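Werkstattbuch Hallora, Zweiarm-Aufbau
31. März 2023, Eintrag: Ximena

Greifer links und rechts seit gestern wieder montiert. Fingerplatten neu gedruckt, Schrauben am Gelenk mit Sicherungslack gesetzt. Der alte Satz hatte am rechten Arm so viel Spiel, dass die Spitzen beim Schließen aneinander vorbeiliefen. Jetzt decken sie sich.

Steuerung läuft mit Tarkarell, Zyklus auf 300 Hz. 294 werden im Mittel erreicht, die Einbrüche kommen beim Schreiben der Logs. Amanuel will das Schreiben in einen eigenen Prozess auslagern. Bis dahin bleibt die Log-Stufe auf »warn«.

Kalibrierung Handkamera gegen Greifer wiederholt, Werte unter Pringle/kal_neu abgelegt. Die Datei vom September nicht mehr verwenden, dort stimmt die Drehung um z nicht.

Testobjekte: Wasserflasche und Taster. Die Flasche ist unangenehm, weil die Tiefenschätzung am klaren Kunststoff springt – am Etikett ist sie brauchbar. Greifhöhe deshalb auf Etikettmitte festgelegt. Schließkraft auf Stufe 7, darüber gibt die Flaschenwand nach. Anfahrt rechts halb so schnell wie links, solange die Endlagen nicht sauber eingetragen sind.

Offen:
– Kabelführung am rechten Handgelenk, Schlaufe kürzer legen
– Schatten der Greifer stören die Segmentierung, Schwelle prüfen oder zweite Leuchte diffus machen
– Encoder links: Nullpunkt steht bei 3586, nach Neustart kontrollieren
– Ersatzfinger drucken, Material reicht noch für etwa einen Satz

Aufbau am weißen Tisch:
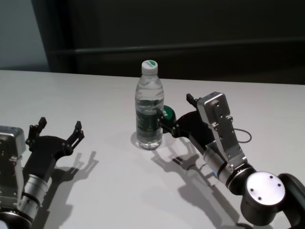
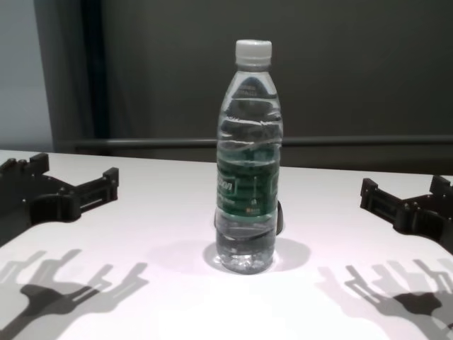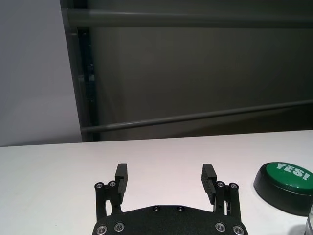
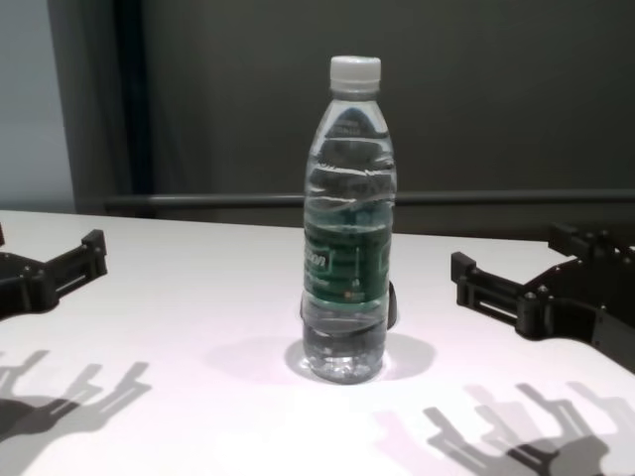 Frage von Amanuel: Warum nicht beide Arme mit derselben Geschwindigkeit anfahren lassen?

Die Endlagen rechts sind nur geschätzt. Bei voller Geschwindigkeit reicht der Bremsweg nicht, wenn der Wert um ein paar Grad danebenliegt. Sobald sie vermessen sind, bekommen beide Arme dasselbe Profil.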